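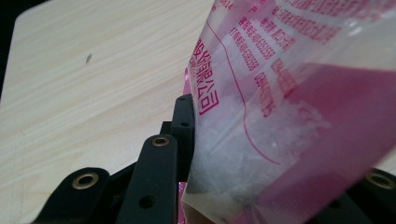 4.2 Looking after the hand-held gripper

I'll start with the part of the setup that ate most of my June, the gripper tool. We call ours the Prolter, after the first bench it lived on, and the name stuck even when we moved everything over to the Tudier room. It's a simple thing to look at (black links, a chunky base block, brass-colored eyelets near the ends of the links) and I went in thinking it would need next to no care. I was wrong about that, and this section is mostly a record of what I now do to keep it working the same way from one day to the next.

Figure 3. The gripper holding a printed clear plastic bag with white, grainy-looking contents, over a wooden tabletop.

Bags like the one in Figure 3 are hard on a gripper in a way that boxes and cups are not. The film is thin and it crinkles, the filling moves about when you lift, and if the links on one side have even a bit more play than the other side, the whole bag swings round and you get a bad grasp. I spent two weeks blaming the people holding the tool (sorry, all of you!) before I sat down and wiggled every joint by hand. Two of them were loose. You could hear the click if you held the tool up to your ear, and once I'd heard it I couldn't stop hearing it.

So now there is a routine. At the start of each day I open and close the gripper 15 times with nothing in it, slowly, and feel for any catch or side-to-side wobble. Then I wipe down the links with a dry cloth. I used to use a damp one, but it left a smear on the black finish that showed up in the recordings, and I had to throw out most of a Thursday. After that comes a test lift: same bag, same spot on the table, five lifts in a row. If it slips once I check the joints again. If it slips twice the tool comes off the job and goes on the repair shelf.

The table gets the same treatment, by the way. Crumbs and little chips turn up on the wood all the time, and a hard bit caught at a joint will make the gripper feel stiff in a way that looks exactly like wear. I took a perfectly good joint apart over this. Brush the table first, then worry about the tool.

We swap the pivot parts every 3,000 closes, counted by the logging script we call Bach. I picked that number after watching our first set go sloppy a good while later than that, so it's on the safe side, and I'd be happy for someone to find a better one. The swap takes me 15 minutes if I lay the links out in order as they come off. It takes far longer if I don't, because they look so alike on the bench, and I have put one in backward more than once. A strip of masking tape with numbers on it fixed that.

One last thing on setup. After any swap we redo the open and closed positions in Cusevis, our calibration sheet, before recording again. I skipped this early on and the width readings for that batch were off, so those lifts are left out of the results in Section 5.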